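Notebook entry, 22nd September
Latley kitchen, utensil sorting

The purpose of this session was to review the small utensils and assign each type a place in the container. The table was covered with the pink floral cloth. Chopsticks are to be stored upright and kept apart from metal items.
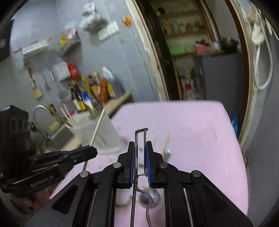

Metal peeler, toothed blade at right; chopstick near the frosted container.

The peeler is listed under cutting tools and should not share a section with the spoons. The Dalsgaard list allows 14 entries; two remain open. Replacement chopsticks are to be ordered before December.
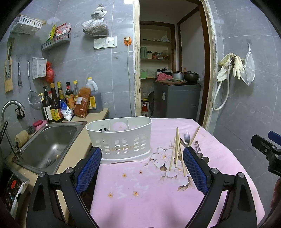 Utensil basket beside the sink counter, with chopsticks, fork, spoons and peeler on the cloth.

Labels for the basket sections have not been agreed. Drindel is to confirm the wording.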